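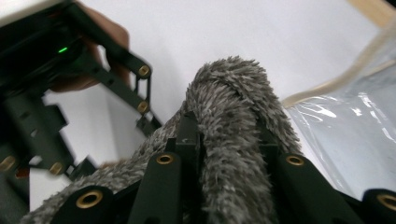

Handheld gripper demos: what are your house rules for soft and fuzzy stuff?

Posted by ginette_c, July 18, 2023

Hi all, I got handed the job of writing the operator sheet for our handheld grippers and I'm stuck on the section for plush, faux fur, yarn, anything shaggy. My draft so far:

One hand on each gripper, fingers behind the plates and never between them.
Pinch to a light hold and stop. No squeezing to "make sure."
Check the jaws for strands after every item, even if it looks clean.
Bags and plastic wrap go off the work surface before recording starts.
If an item slips, let it slip. Keep recording and tag it.

Our lead wants all of it on one page and I already have 18 rules, so something has to go. What would you cut? What am I missing?

- Ginette Carrier

----

girard_m wrote:

Cut the plastic rule. I mean it! Real homes and real packing benches have crumpled plastic all over the place, and if you clean it up every time you're teaching the thing to work in a showroom. We dropped that rule in December and I haven't missed it.

The fingers rule I'd put first, in bigger type than everything else. People get tired and their grip creeps around the frame. I've done it myself and I wrote our sheet.

----

renata.v wrote:

Going to disagree with Murray on the plastic. Clear film is shiny, it moves when you breathe on it, and with long pile it clings. I've spent whole afternoons peeling fuzz off film (and film off fuzz) and then arguing over whether the take was any good. If you want clutter, fine, plan it. Write "wrap present" on the task card and tag those takes. What I don't want is wrap that's there only on days somebody forgot to toss it.

Also Ginette, "light hold" means nothing. My light hold and my coworker's light hold are two different animals. We go by how the pile looks: the item should sag a bit on both sides of the jaw and keep its shape on top. If it's flattened, back off.

----

ginette_c wrote:

Oh, I like the sag thing, stealing it. And "wrap present" on the card gets me out of picking a side, which my lead will love.

----

kowalchuk wrote:

Different Murray here. Two from our sheet at Hadura, where I run the night bench:

Write the status light down at the start and end of every take. Don't trust your memory on this. We had 141 takes sitting in a folder where no one could say whether the unit had been ready, and I was the lucky guy who went through them.

Keep a lint brush on the bench and make it part of the handoff. Next operator doesn't start until the last one has brushed the jaws and initialed. Fibers love any little hole or slot you give them.

Your slip rule is good, keep it. We used to redo every slip, and the set we ended up with was so tidy it was useless for telling us how the job really goes.

----

orestis_x wrote:

Are we sure 18 rules is the problem? We had 4 on ours for a year and all it did was move the other stuff into people's heads, so every new hire learned a different version. I'd take two pages that get read once during training plus a short card taped to the bench.

And I'm with girard_m on clutter. Sorry Renata. Tagging sounds great until you see how people tag at the end of a shift.

----

renata.v wrote:

Then fix the tagging, Orestis! Have it done before the take, card in hand, before anybody touches a gripper. Ours takes a few seconds.

----

girard_m wrote:

Okay, tagging before the take is better than what I pictured. I'd still let the clutter be messy in whatever way it wants to be messy, but I could live with that.

----

ginette_c wrote:

This is great, thank you. Going with the bench card plus a longer training sheet. On the card: fingers, sag check, brush and initial, status light, let it slip. Wrap goes on the task card, filled in beforehand.

Still open if anyone has an opinion: do you shake out a shaggy item between takes so it starts fresh, or leave it however it landed? Half my bench does one and half does the other and I need to write something down by tomorrow.

----

kowalchuk wrote:

Leave it how it landed, shake it out when you change operators. Put both on the card.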